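7/3/23 gripper swap, sink scene, sim

Back on the sink task after leaving it alone since January. Plan for today: run the wide parallel gripper (Standero) against the narrow one (Plivano) on the same pick, same arm, same seeds, and decide which one we carry into the next round. Controller is Chien for both, no changes from the last tagged build. Wrist cam only.

Setup took most of the morning. The Standero model came in with the finger collision meshes rotated 90 deg from the visual ones. Looked fine on screen, contacts all wrong. Re-exported, checked with collision view on, ok now. If anyone has the old file on their machine, delete it, the name is the same.

Also had to redo the wrist cam mount. The Standero body is a lot wider than the Plivano so the old offset put the camera partly inside the housing. Moved it out until the near clip stopped eating the palm. Side effect, the gripper body now takes up the whole bottom edge of the view. Not great but both fingers are in view when open, and that's what I wanted. With the Plivano at the old offset you mostly see tips.

Task as before: small round orange thing on the basin floor, pick it, put it in the wire rack. It's the cookie-looking asset. Chose it for being low and roundish with a bumpy surface, color is easy to segment against the dark sink. Not meant to be a realistic thing to find in a sink.

Start pose check, Standero, fingers open: 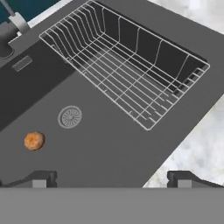 Wrist view, wide gripper open. Target ahead of the left finger, rack still empty.

Notes from that pose. Target is off to the left finger side so the arm has to shift before it comes down. Chien wants to do the shift and the descent together, which is ok with the Plivano. With the wide one the right finger is already over the edge where the basin meets the marble, so if it goes down before it goes sideways you hit the rim. Saw that on the very first run. Finger on the counter, wrist torque spikes, controller stops. Good that it stops I guess.

Fix for now: waypoint added above the target, lateral move first, then straight down. Hard coded. Needs to come from the rim geometry later but not today.

Physics settings, for the record:
- solver rate 2000 Hz (was lower in January, contacts chattered)
- episode cap 3000 steps
- seed 253 for the side by side, then the random batch
- friction left at default for both sets of pads, so any difference is shape not material

Side by side on seed 253:

Plivano. Goes down clean, closes, lifts. The object tilts in the fingers as soon as it leaves the floor. Narrow pads, only touching a small bit of edge. Held on until the rack, then clipped the top rim wire and dropped it back in the basin. Fail.

Standero. With the waypoint, comes down fine. Pads much bigger, object stays flat. Carried over to the rack ok. Problem is letting go. Fingers open wide and the outside of one catches the upright wires at the plate-divider end. Object did land on the rack floor so the script scores it a success, but the gripper was hooked on the rack when it scored. Not what I'd call a success. Need a retreat check in the scoring.

Random batch, 87 episodes each. Standero is ahead on picks, clearly. On full task they are closer than I expected, since it loses what it gained when it gets near the rack. Logs are in the shared folder under stimell_sink, plots not made yet. Don't quote anything from this until the scoring is fixed.

Things that went wrong in the batch, both grippers:
- Drain. When the target spawns near the strainer the depth gets noisy over the slots and the grasp height comes out low. Fingers press into the floor. Worse for the Plivano, the tips try to go in the slots.
- Object against the basin wall. Standero can't get a finger down behind it at all. Plivano sometimes.
- Rack showing up as a grasp candidate. Thin rods, shiny, the grasp scorer loves them for some reason. Masked it out by asset ID which is cheating, real camera won't have that.
- Two episodes where the object went through the floor. Solver, not grippers. Threw them out, reran.

Tried limiting the Standero opening to just wider than the target. Helps a lot at the rack, no more hooking in the few I watched. Makes the approach pickier, if the pose estimate is off a bit the finger lands on top of the object and pushes it accross the floor. Maybe wide open for the pick and limited on release. Chien takes a width target per waypoint so it should be a small change, didn't get to it.

Stimell asked if we can drop the wrist cam and go with the fixed overhead one only. Ran a short batch to see. Gripper body blocks the target for the whole last part of the descent, with the wide one it's gone even earlier. So no, not with this gripper. Could do both cams if the render time is ok. Render is already the slow part.

Where I'm leaning: Standero with release width limited. Plivano stays as the backup for against-the-wall spawns. Not swapping mid-task, thats a whole other project.

Left to do
- retreat check in scoring, rerun both batches with it
- release width per waypoint
- waypoint height from rim geometry
- depth filter around the drain, try the median one first
- put the fixed finger mesh in the repo with a new name this time
- ask Stimell what rack they have on their side, wire spacing matters more than I thought

Machine is busy overnight with the Standero rerun, pls don't restart it.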